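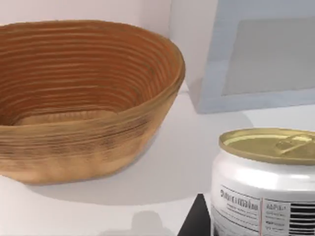 Slide 1. Wrist view from the simulator: basket, can, and the tip of the gripper.

Speaker notes, "Planning around things you can only half see"
Slot is 30 minutes, so leave time for questions. Water on the left side of the lectern, clicker in the right hand.

SLIDE 1 (leave it up while people find their seats)

Good afternoon, everyone, and thank you for coming to this one when there is perfectly good coffee still out in the hallway. I'm going to talk about the part of our software that sits between the camera and the motion planner, which we call Skikwood, and about the long and slightly embarrassing road we took to get it to behave itself around ordinary household objects.

Let people look at the slide for a moment. Then:

What you're looking at is a rendered view, so no baskets were harmed. I'd like you to keep your eye on the basket, the big woven one on the left. We don't get the whole of it. We get the right end and the middle, and the rest is somewhere off to the side where the camera can't help us. The can on the right has the same trouble, with its side and its bottom missing from view. And that little black point beside the can seems to be our own finger, which the planner had better know about too!

SLIDE 2: Two maps

When we started, Skikwood kept one map of the world, and every cell in it was either full or free. Anything the camera hadn't seen was counted as free, and I will say in our defense that it made the planner wonderfully fast. It also made it very brave. It would draw a lovely smooth path straight through the missing half of a basket.

So now we keep 2 maps. The first one holds what we have seen. The second one holds what we believe, meaning the completed shapes, and each of those carries a confidence that fades as you get farther from the part we really observed. The planner reads both and pays a higher price for cutting through a doubtful area. (Pause here. Someone always asks about the cost weights. Promise them slide 5.)

SLIDE 3: Why baskets are so hard

I have a real soft spot for the basket. A basket is open on top, and the inside is perfectly good free space, and you may very well want to put something in there. Our first shape completion, the one in the Hirkum release, closed it over like a loaf of bread. The planner then refused to place anything inside, quite politely, every single time.

The fix was to let Enache, our completion module, predict a surface with an inside and an outside in place of a solid lump. On the opening slide you can look down past the rim to the flat base, and that is a great gift, as those few pixels tell the module there's a hollow there. From a lower camera you'd have the outer wall and not much else, and then it has to guess.

Go back to slide 1 for a second if the room looks puzzled.

SLIDE 4: Shiny lids

The can has its own mischief. The lid is glossy and gold, with a ring pull lying flat on it, and shiny metal is where depth sensors like to tell you stories. In simulation we get perfect depth for free, so we spoil it on purpose, punching holes in the bright patches and smearing the edges. Please do this if you train on rendered data. We put it off until March and I wish we hadn't.

We also mask out the gripper before anything reaches the map. Without the mask, the fingertip gets added as an obstacle, and the arm decides it is already in a collision and won't move at all. I spent a whole afternoon on that one.

SLIDE 5: The weights, as promised

Read the table slowly. The main thing is that the doubt cost is capped. Without a cap the arm takes the scenic route around everything, and I have watched it go nearly up to its joint limits to avoid a corner that might not exist. The replanner runs at 12 updates per second, so it can afford to start out careful and relax as new views come in.

SLIDE 6: Demo

Start Fimimcombe before you begin talking, the viewer takes a while to load. If it hangs, switch to the recorded run in the second tab and keep going, don't apologize for five minutes like last time.

Show the belief map first, then turn on the path overlay. Rotate slowly, the back row gets seasick.

SLIDE 7: Still open

Clear containers, cloth, and anything stacked. Say plainly that we don't handle stacks. If there's time, tell the story about the colander. Then questions, and repeat each one into the microphone for the recording.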